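Checking birth times before blaming the house system

11/5/20
Filed under: chart calculation

I have spent the last few evenings moving my chart files out of Predutance and into Vundance. The old program no longer opens on the new laptop, and I didn't want to keep a second machine running for it. The collection comes to 193 charts. Most of them imported without trouble. A smaller group came in with a different ascendant, and this post is a record of what I found when I went through them.

My first guess was the house system. Predutance used Placidus unless told otherwise, and Vundance opens in whole sign. That changes where the planets fall by house, so a chart can look wrong at first glance. It doesn't change the ascendant. Placidus, Koch, Regiomontanus, Porphyry and whole sign all start from the same rising degree. They differ in how they divide the sky after that, or in whether they divide it at all. If the rising degree itself has moved, the house setting is the wrong place to look.

The rising degree depends on the moment of birth in universal time and on the latitude and longitude. An error in any of these will move it. The zodiac also matters if one program is set to tropical and the other to sidereal, but then every planet shifts by the same amount and you would see it at once. In my files the Sun and outer planets matched to the minute of arc or very nearly so, and the Moon was off by a bit more than half a degree in the worst cases. The Moon covers half a degree or so in an hour, so that pointed at time.

The conversion is simple to state. The Earth turns 15 degrees an hour, or one degree every four minutes. That is the rate for the midheaven measured along the equator. The ascendant moves at an uneven rate along the zodiac. In northern latitudes Pisces and Aries rise quickly and Virgo and Libra rise slowly, and the gap gets wider the farther north you go. An hour's error can put the ascendant most of a sign away in one chart and much less in another, so you can't fix a batch by adding a fixed number of degrees to each.

Vundance takes the place name, looks up the time zone and applies whatever daylight rule it has for that date. Predutance did the same from its own, older table. Where the tables disagree, the charts disagree. Three groups of dates accounted for nearly everything I had:

War Time. The United States kept its clocks one hour ahead from February 1942 to the end of September 1945, winter included. My old files had it for some places and had missed it for others, and I can't see a pattern.

January 1974. Most of the country went on daylight time early that month, well ahead of the usual spring change. A winter birth from that year deserves a second look in any program.

Local option years. Before the Uniform Time Act took effect in 1967, towns and counties could largely do as they liked. Two places a short drive apart could be on different time all summer. Trisbridge was one of the awkward ones. The old table has it following the state, and the new one has it following the city across the river. I checked the newspaper on microfilm at the library, and the movie listings and train times agree with the new table for the summers I needed.

For the older European charts I went back to paper. The Deák tables are 129 pages, stapled, with no index, and the type is small. What they do well is give the change dates by district, along with the longitude used for local mean time before standard time came in. That second column is the useful one. Before standard time, the clock followed the local meridian, or that of the nearest large town, and the correction is four minutes for every degree of longitude. For a place two degrees from the meridian the program assumed, that is eight minutes on the clock. The ascendant will usually move by a degree or two, and sometimes more in the fast signs. For a chart near a sign boundary it is enough to change the chart ruler.

I also found two charts with east and west longitude swapped. Those were my own typing. The import carried the mistake over faithfully, and I had been reading one of them for years.

The order I would use next time:

1. Compare the Sun, Moon and midheaven in both programs. Leave the houses alone.
2. If the Moon and the midheaven differ, write down the universal time each program is using. Most programs show it on the data page.
3. If the universal times differ by exactly one hour, look for a daylight rule. If they differ by an odd number of minutes, look for local mean time.
4. If the universal times match and the ascendant still differs, check the coordinates.
5. Set the house system last.

Write the source of the time next to the chart as well. I use a short code: BC for a birth certificate, M for memory, R for rectified. A time from memory that ends in a round half hour does not deserve a cusp given to the second of arc, whichever program prints it. I now show whole degrees for anything marked M. That hides nothing I was entitled to know in the first place.

On file size, since somebody asked under the last post: the Vundance import stops at 4000 records per file, and mine went through in one pass. The notes field came over intact. Line breaks in the notes did not, so long entries arrive as a single block. I have been breaking them up by hand as I open each chart.

The remaining question is what to do with readings I wrote from the wrong ascendants. I have decided to keep the text and add a line at the top with the corrected time and the old rising degree. Rewriting them would lose the record of what I said from which chart. In several of them the houses were off by one throughout, and the interpretation leans on the aspects anyway, so the damage is smaller than I expected.

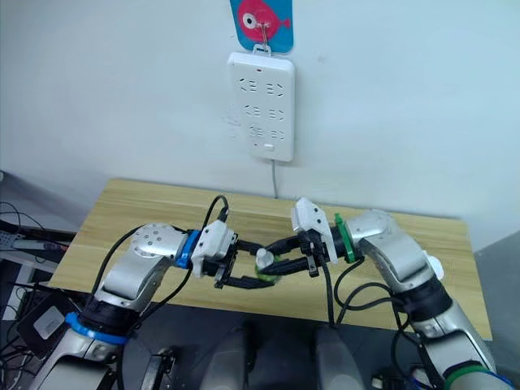 The two with the swapped longitudes are different, and I will recast both and write them again from the start.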